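The Last Forty Minutes of a Sample Sale

By Anisa Harahap
Friday, June 15, 2018

The line for the Ustden sample sale forms on the shady side of the street and then, as the sun gets around to it, refuses to move. People have staked out their spots and they are going to burn in them. I was near the back, holding an iced coffee and a tote bag folded flat inside another tote bag, which is how you can tell a person who has done this before from a person with dignity.

I should say up front that I did not need a coat. It was eighty-something degrees. But Ustden makes coats that regularly sell for 770 dollars, and the word going around was that the wool ones would be marked down until they were practically embarrassed to be seen with us. There is a kind of arithmetic that only happens in lines. If a coat costs 770 and you pay a fraction of that, the difference is money you have earned. By the time I got to the door I had earned enough for a modest vacation.

Inside, the rules are posted on a sheet of paper taped to a pillar. Cash or card. No returns. No strollers. No trying on behind the racks, which everyone reads and then goes directly behind the racks. The fitting room, when there is one, is a curtain and a mirror shared by as many women as can agree to stop making eye contact. Wear a slip dress or leggings and a tank top. Wear shoes you can step out of. I wore jeans and lace-up sandals and I have been in shorter relationships than the one I had with those laces.

The first mistake people make is going to the coats. The coats are at the back for a reason, like the milk. Everyone runs for them, and what they leave behind them are the knits, folded on long tables near the register, and the knits at Ustden are very good. I found a navy crewneck with sleeves long enough for an adult human, and it was 20 dollars. I held it against my chest for the rest of the visit the way other people hold a small dog.

The second mistake is sizing. Samples are cut for the fit model, and the fit model is a tall woman who has never carried groceries. A tag that says medium is expressing a hope. Ignore the tag, look at the shoulder seam, and if you can't lift both arms above your head, put it back, no matter what color it is.

I did not put it back. It was a rust-colored blazer, I could lift one arm, and I told myself I rarely hail cabs from both sides. 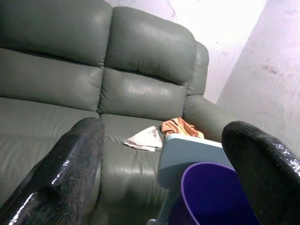
Viktória Magyar thinks I am wrong about blazers, and wrong about sample sales in general. She told me over the phone that the only things worth buying at one are belts and scarves, that a belt has never in history been cut for a fit model, and that she has watched me give away a jacket every spring for as long as she has known me. She also wanted to know whether there were any belts left.

There were belts left. I bought her one, and I bought one for myself, and so her position, which is that I have no self-control, now comes with a leather accessory to support it.

After Ustden I walked over to Baser, whose sales are a quieter business. Baser does shoes and a few bags, and they let people in by appointment, in small groups, with water. It has the atmosphere of a very nice dentist. Csaba Mészáros runs the floor, and he will tell you without being asked that the pair in your hand is not your size. I have tested him on this. He's always right, and he is never happy about it.

"You will say they stretch," he said to me, looking at a pair of slingbacks. "They do not stretch. Your foot gives up."

I asked him what does sell, the things that go before I ever get there, and he said flats. Plain black flats, tan flats, a loafer if the heel is low. The wild stuff hangs around until the final afternoon, when people who have been sensible all day lose their nerve and go home with something in metallic green. If you want the loafer, book the first slot. If you want a story, come at closing.

I had booked somewhere in the middle and got neither, so I looked at the bags. There's a crossbody they do every season, under a slightly different name each time, and it's a good one: wide strap, outside pocket, a zipper that doesn't fight. Full price I have never been able to talk myself into it. On the table it was marked down and had a scuff on the underside where the bag would rest against your hip and where not even your mother would look.

Ask about scuffs. People are shy about this, and I can't think why, given what they're willing to do to each other over a cardigan. If there's a flaw on a piece, point to it politely at the register and then stop talking. Chinyere Ogunleye, who shops these sales with me when she can get the afternoon off, once stood in silence in front of a cashier for so long that the price came down twice.

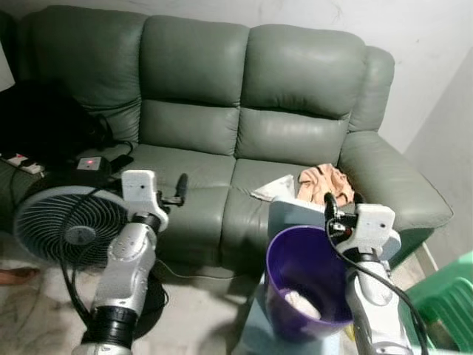

The same goes for missing buttons, loose hems and the little pulls you get in a knit. All of those can be fixed at home or by a decent tailor. What can't be fixed, or not for any price that makes sense, is a lining that has twisted, a zipper set in crooked, or a stain on silk. Turn everything inside out before you pay for it. You will look like a customs officer. Good.

My tailor is Gil-soo Oh, and he has seen the results of every one of these outings. I took him the rust blazer in a dry cleaning bag, as if that would help. He laid it flat, felt along the back of the armhole and asked what I had paid. I told him. He asked if I wanted to be able to drive in it.

He can let it out a little at the back seam, he says, and move the button over, and it will be wearable by August, when it will be far too hot to wear it. The alteration costs more than the sweater did. It doesn't cost more than the blazer, and I have decided that's the comparison to make.

As for the coat, there was one. Camel, belted, a collar you could hide in. It was hanging alone near the end of the rack and a woman in a linen jumpsuit reached it a full second before I did. She put it on over the jumpsuit, in that heat, and it fit her in the shoulders, and she could lift both arms. I told her it looked wonderful. She asked if I thought it was too much, and I had my chance right there, and I said no.

Ustden does another round in August, usually the leftovers from this one plus whatever didn't ship. I've already asked Chinyere to keep the afternoon free, and Viktória would like the belt in brown.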